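Budgeting for handheld gripper sets: how many, and what gets left out of the quote?

Posted in Equipment and Purchasing
Dec 4, 2025

I am putting together a purchase plan for handheld grippers. The task is clothes handling in ordinary bedrooms: pants and jeans on a bed, two grippers per operator, no fixed arm. Target is 500 recorded folds by the end of March. I have a quote from Neleo for 4 grippers with a 30 day return window. My questions are whether two pairs is enough for two operators, and what I should add to the budget besides the grippers. Typical setup is below.
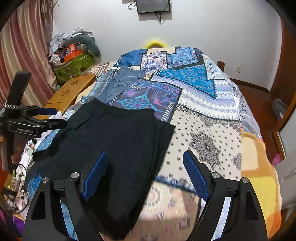
Black garment and jeans on the bed, one gripper at left, jaws of the other in front.

I have no budget line for spares yet. Finger pads are listed separately on the quote and I don't know how many to order.

kettle_and_rail
Bemidville

Two pairs for two operators leaves you nothing when one unit goes down. Buy a fifth gripper if the left and right units are interchangeable. If they are handed, you need one spare of each, so ask Neleo before you sign.

Pads: order one full set per gripper on top of what ships installed. Denim is harder on them than knit fabric. Check whether the pads are glued or screwed on. Glued ones take longer to swap and you should plan the downtime.

Also missing from your list:
Storage. Work out gigabytes per fold from a trial recording, multiply by 500, then double it for the backup.
Charging or power, depending on the model. Get the connector type in writing.
Carry cases. We skipped these and paid for two repairs.
Shipping both ways, if you intend to use that return window.

dpruitt63

Get one from Clelex instead, they are cheaper. Had mine since March, no problems.

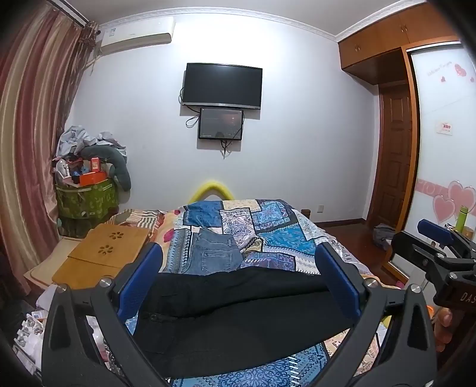

Prasertsri_lab

The reply above doesn't say which model, so I would not budget from it. A few points on the planning side.

Do the trial before you fix the quantity. Rent or buy one pair, run 63 folds with the real garments, and log minutes per fold including the reset. Reset time is what people leave out. Laying black pants flat across the bed again, with the jeans behind them, can take longer than the fold itself. Your operator count follows from that number, and the gripper count follows from the operator count.

Dark clothing on a busy patchwork cover is a fair test of the cameras, so keep it in the trial. Record a few runs with a plain sheet as well and compare. If the tracking is worse on one of them, you want to know inside the 30 days.

For the pivots, ask if replacement pins are sold separately or only as a complete linkage. With our supplier it was the complete linkage, and that changed the spares line more than the pads did.

I would put the fifth gripper in as an optional item on the same quote. Adding it later usually means a second shipping charge.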